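From: Hendrik Nijs
To: Nastwood Model Flying list
Subject: Re: Launch winch rota and the April fly-in

Replying to the questions that have come in since my last message, which I've quoted first so that new members can see what was said.

> The fly-in is in April again, at the Nuvamstead field. The gate
> opens at 8.30 and the first launch is at 10. We need two people on
> the winch, one on the retrieve line and one at the pilots' desk at
> all times. A turn lasts an hour. If you are flying, please put your
> name down for at least one turn. Gliders only until the lunch break,
> electric models after that.
>
> Entry is the same as last year. Please pay before the day if you
> can, as we were still sorting out change at lunchtime last time.

The rota has gaps in the early afternoon. The morning is full apart from the desk between 11 and 12. If you have put your name down twice in the morning, I may ask you to move one of your turns to after lunch.

You don't have to be an experienced winch operator. Anyone who hasn't done it before will be paired with someone who has, and I will run through the hand signals at 9.30 by the trailer. Please don't use the signals from the Idulell club, even if you fly there as well. Their "stop" is very close to our "take up slack" and we had a muddle over it in the autumn.

The winch has a new drum and 163 metres of fresh line on one side. The other side still has the old line, which has two knots in it. I will replace that before April. Leave the foot pedal in its box when the winch is not in use. The cover is cracked and it doesn't like wet grass.

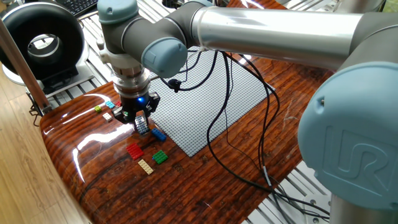
Can I fly if I can't do a turn on the rota?
Members are expected to do one, but if you have a bad back or can't stand for an hour, tell me and we will find you a seat at the desk or something to do at home beforehand. The results sheets need typing up, for one.

On parking, the farmer has asked us to keep off the strip by the hedge, as it has been seeded. Use the top half of the field and leave the track clear for his tractor. Trailers go along the fence. The car park at the Hendriks farm shop is for their customers, so please don't leave a car there all day.

Someone asked about the height limit. For the morning duration rounds we will stop the climb at 110 metres, and your logger should be set to that before you come to the line. Nothing goes above 1,000 feet at any point in the day, including the sport flying after the rounds are over. If you haven't got a logger, the club has a few to lend. They need to be back at the desk before you leave.

Two things I still need:

A second gazebo for the desk. Ours has a bent leg.
A decent loudhailer. The old one cuts out when you turn round.

Reply to me directly with your rota times and I'll put the new version on the list when the gaps are filled. Please trim the quoted text if you reply to everyone, as the digest is getting very long.

Hendrik

--
Nastwood Model Flying list
To leave the list, send a blank message with "unsubscribe" as the subject.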